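Pesquisar na comunidade
Todas as categorias

Garra perde a lata na descida, só com latas cheias e com o segundo braço em movimento

Damián Montecinos

Temos dois braços montados em lados opostos da mesma mesa, a repor latas de bebida numa prateleira de madeira ao fundo. O programa do braço direito é simples: fecha a garra perto do topo da lata, levanta, desloca, desce, abre. Com latas vazias nunca falhou. Desde outubro usamos também latas cheias e a lata roda dentro dos dedos durante a descida, até a base tocar na mesa de lado. Em 10 ciclos seguidos, 3 terminaram assim, e num deles a lata rolou até à borda.

O controlador (Prundard) não regista nenhum alarme. A corrente da garra fica estável até ao contacto e só depois sobe. O que me parece estranho é que a falha quase desaparece se eu parar o braço esquerdo. Os dedos são os de origem, sem revestimento, e foram limpos com álcool antes do teste.
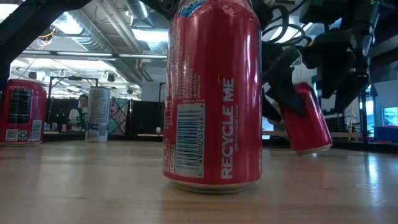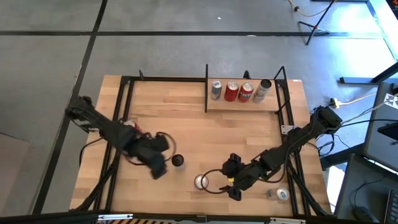

Célula durante os trabalhos com as latas.

Damián, convém separar duas coisas, escreve Ľubica Šimek: o escorregamento e a influência do segundo braço. Uma lata cheia agarrada perto do topo tem o centro de massa bastante abaixo dos dedos e funciona como um pêndulo. Qualquer desaceleração brusca gera um momento que o atrito de dois dedos lisos em alumínio pintado não segura. Baixe o ponto de preensão para meia altura, se a prateleira o permitir, e reduza a desaceleração final antes de mexer na força. Aumentar só a força amolga a lata.

Quanto ao braço esquerdo, verifique se ambos estão fixos à mesma estrutura. Se estiverem, a inversão de um transmite-se ao outro. Faça este teste: braço direito parado com uma lata cheia na garra, braço esquerdo a correr o programa normal. Se a lata oscilar, o problema é mecânico – aperto dos carris, pés da mesa, travessas. Confirme também a tensão na alimentação da garra com os dois braços a acelerar. Numa célula parecida encontrei uma queda de cerca de 2 V no pico, sem alarme.

Enquanto não resolver, ninguém deve apanhar latas à mão com os braços ativos. Paragem de emergência primeiro, mão depois.

Efraín Cárdenas

Troca os dedos. Tive o mesmo com garrafas e com pontas de borracha acabou.

Trudy Waaka

A borracha ajuda, mas gasta-se e larga resíduo nas latas. Usei silicone de 2 mm colado e substituo quando começa a brilhar. Atenção à abertura: perde-se curso dos dois lados e é preciso corrigir a posição de fecho no programa. Se a garra detetar a peça pela posição dos dedos, esse limiar também muda – no meu caso passou a dar "peça presente" com a garra vazia.

Comentários

Damián Montecinos: Fiz o teste da Ľubica. A lata oscila com o braço direito parado. Havia dois parafusos do carril direito sem aperto. Depois de apertar, uma falha em 10. Falta medir a tensão.

Ľubica Šimek: Meça na ficha da garra, com a carga ligada. À saída da fonte não vai ver nada.

Cameron Sutcliffe: Que velocidade usam na descida? Abaixo de 7 cm/s nunca perdi uma lata cheia.

Damián Montecinos: Estava bem acima disso. Vou baixar no domingo, com a linha parada, e deixo aqui os valores.

Contacto | Regras da comunidade | © Comunidade Marnora | Voltar ao topo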